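Wrist camera choice for a two-finger gripper, markers on the part

Forum > End Effectors and Vision > Hardware comparisons

wnavarro
28 February 2022

I've been comparing two small cameras for the wrist of our bench arm. The job is picking plastic bottles out of a fixture and setting them in a tray. Gripper is the Hergate parallel with the flat angled fingers. Cameras are the Prusance mini (fixed focus, rolling shutter) and the Skonon board camera (global shutter, mono or color, I have color).

I put square markers on the test bottles so I could score pose without arguing about segmentation. Same arm program both times, same lights, 197 picks per camera.

Prusance: 11 picks where the marker pose dropped out during the last part of the approach.
Skonon: 2.

All of the Prusance dropouts were on moves at full approach speed. I slowed the approach by half for a short batch and had none, but that costs too much cycle time to be a fix.

The mount is the same printed bracket for both, set low so the camera looks up along the bottle between the fingers. 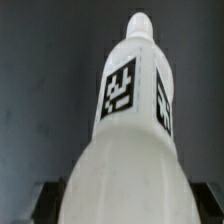

I like this angle because the fingers stay at the bottom corners and don't get in front of the markers. My first bracket was up higher and looked down past the cap, and one finger covered part of a marker on every close. The downside is that the side marker gets very steep. I get a solid pose from the front one and a jumpy one from the side one.

Question is whether the Skonon is worth it. It costs a good bit more and needs its own adapter board on the wrist.

tapered_shim

Did you lock exposure on both? The Prusance ships with auto exposure on and it hunts when the gripper fills the bottom of the view. White bottle, dark fingers, dark background, it will swing all over.

wnavarro

Locked on the Skonon. On the Prusance I locked it in the driver, but I did not check that it held after a power cycle. I'll look.

ebautista

I would not buy the Skonon for this. Put one bigger marker on the front and drop the side one. You only need the side one if the bottle is turning in the fixture, and if it's turning you have a fixture problem.

Also, a marker on that tapered upper section is a poor place for one. The panel is tilted, so you're feeding the solver a skewed square before you even start.

wnavarro

A skewed square is fine for the solver. Straight on is where I see the pose flip between two answers. Tilt helps there.

The side marker is for a later test where the bottles come in at any rotation.

ebautista

Some tilt helps. The side one in your picture is past the useful range. It's a strip. I'd set a cutoff on viewing angle and throw out anything steeper, then see how many of your dropouts are left. If you're averaging both poses, the bad one is dragging the good one.

kettle_drum_7

Agree with Emiliano on the cutoff, disagree on the camera. We ran a rolling shutter on a wrist for most of a year and replaced it in November. Every problem we had blamed on calibration went away with the global shutter. The marker edges shear when the arm is moving and the corners end up in the wrong place. No amount of filtering gets that back.

We're on an Iyer controller, which triggers the camera from the arm's own clock. That helped too.

tapered_shim

How long is your exposure, Wilfredo? If it's long you get blur with either shutter.

wnavarro

Raw exposure setting of 818 on the Prusance, and I don't trust the units in their manual. Skonon is set by eye to match the brightness. So I can't rule out that the Prusance is just exposing longer. That would be a flaw in my comparison.

kettle_drum_7

Then do that first. More light, shorter exposure, rerun. If the Prusance still drops poses at full speed, it's the shutter.

ebautista

And rerun with the side marker ignored. Two separate runs, please, or you won't know which change did it.

wnavarro

Fair. I checked the power cycle thing in the meantime and the Prusance does go back to auto exposure. So some of that batch was probably run on auto. I'll add a bar light, set exposure from the startup script, and do the full count again for each change. The Skonon stays on loan until I have those numbers.

tapered_shim

Post the bracket file when you get a chance. I have the same Hergate and my mount looks straight into a finger.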